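Arms on the returns bench — what has changed for your people?

Forum: Warehouse and Light Assembly / Shop Floor Talk
Started by dcarvalho, April

dcarvalho
We run returns for a homeware catalogue out of the Nestach building. Mixed stuff, toys, small furniture, ornaments, anything that fits on a table. In February we had a two-arm cell put in next to the manual benches. It takes items out of the tote, puts them on the table, and sorts them to keep, repack or scrap. The supplier is Correia and they have been decent to deal with.

My question isn't really about the machine. I have eleven people on returns and two of them now spend most of the shift looking after the cell. The others are asking what it means for them and I don't have a good answer. What happened at your place after the first six months?

Deolinda

benchtwelve
Ours went in two years ago. No redundancies, but when people left they weren't replaced. We were fourteen and we are nine. Management will say nobody lost a job and that is true as far as it goes.

What rate are you getting out of it?

dcarvalho
30 items an hour on a good shift. A person on the manual bench does 50, more if it's all boxed goods. It does run through the breaks, though, and it runs from 6 pm with one person on site.

koster_c
Then it isn't saving you anything yet. I'd want to see the sum with the two minders in it. Two wages for 30 an hour is worse than what you had.

We looked at one from Dellora last year and walked away for that reason. The demo was all identical cartons. I took a bag of our own returns along and it couldn't pick up half of them.

Cor

vimala_p
@koster_c I think you're judging it too early. Ours was at 20 an hour when it started and it is at 40 now on the same hardware. The minders are the reason. Every time it gets stuck, they take over the arms, do the pick by hand and carry on, and the supplier uses those picks to retrain it. So two people for the first year is part of the price. We are down to one minder for two cells.

What nobody budgeted for was how tiring it is. It's eight hours of watching something that mostly works. People assumed it would be the easy job and we had a queue of volunteers, and after three weeks they all wanted to go back on the bench. We now rotate every two hours and that fixed most of it.

benchtwelve
Down to one minder for two cells. So that's three jobs gone and you're calling it a success.

vimala_p
Nobody went. Two moved to inspection and one to goods in, same pay. I know that isn't how it goes everywhere.

benchtwelve
Same pay now. Did anyone put it in writing? Ours was "same pay" until the next review, then inspection turned out to be a different grade.

vimala_p
Yes, it's in the site agreement. I take the point and I'd tell anyone to get that done before the cell arrives.

armindo_b
I'm one of the people being talked about here, I mind a cell on nights at Brarnusari. A few things from that side.

Ask for the minder job to be graded. I learned to clear faults, change finger pads, re-home the arms and fill in the pick log. None of that was in my old job description and it took me five months of asking to get it recognised.

Ask who sees the pick log. Ours has a name against every takeover. It was meant for retraining the arms but a shift manager started using it to compare people. That was stopped, but only after a row.

And keep the manual bench skills up. When our cell was down for four days there were people who had forgotten the scrap codes.

I don't mind the job, by the way. My shoulder is a lot better than it was on the bench.

koster_c
Fair points about the log. I hadn't thought of that.

I still say the numbers matter first. If it doesn't pay, some manager will make it pay, and that comes out of headcount.

bfonseca
Safety rep here. @dcarvalho, check your lone working rules for the evening run. One person on site with two arms and a table is fine until something drops behind the bench and they reach in after it. We had the guard interlock tested before we allowed it, and there's a call-in every hour. The cell cost us 2000 in extra guarding that wasn't in the quote.

What sort of items does it struggle with? That decides how often somebody has to go in.

Beatriz

dcarvalho
Thanks all. I've asked for the grading question to go on the agenda, and for the pick log to be covered in writing. We do have an hourly call-in but I'll check the interlock.

@bfonseca soft things and thin flat things, mostly. Bags are hit and miss. Anything with a pole it can usually grip, but it tends to put it down badly. The photo is from our table, with the left arm holding a flat board, the round-topped wooden stand in the middle and a bag of foam blocks at the back. That's a fairly normal mix for us.

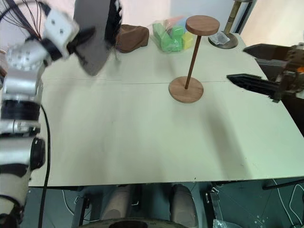 More threads in Shop Floor Talk

Minder or operator — what does your contract call it?
Scrap codes, does anyone have a wall chart that works
Night shift call-in: phone, radio or app
Dellora demo day, was anyone else there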